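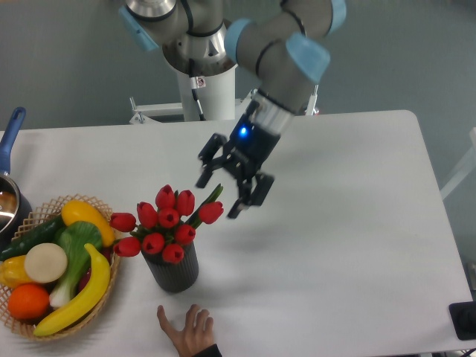

Trestance tabletop trial, progress report for October

Spending to date is $1,755 of the grant, $901 of it on stock from Triltex. The rest went on tables and freight.

We said we would find out whether artificial flowers could replace the fresh ones in the Brastside reception rooms. I had doubts in the application and I still have most of them. Red tulips on a white table look fine from the doorway. Whether they look fine to a person who sits beside them for an hour is another question, and the 553 comment cards don't settle it. Most were left blank.

The vase is a separate argument. Eichhorn recommended the dark gray ribbed one, which is short, and claimed it would hold any bunch upright. I would like to see that shown with long stems before we order more. Ten tulips to a bunch is also the supplier's idea, and I have seen no case for it -- seven might do.

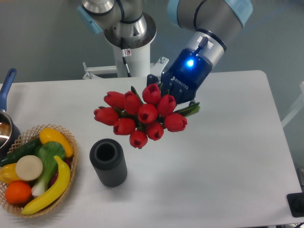 Brastside replied that the bunch matters less than the dusting, and that cleaning time should be charged to the trial from now on. I agree, though it will make the savings look thinner.

Still open: a cleaning log, a price for smaller bunches, and 3 rooms that have yet to get a table.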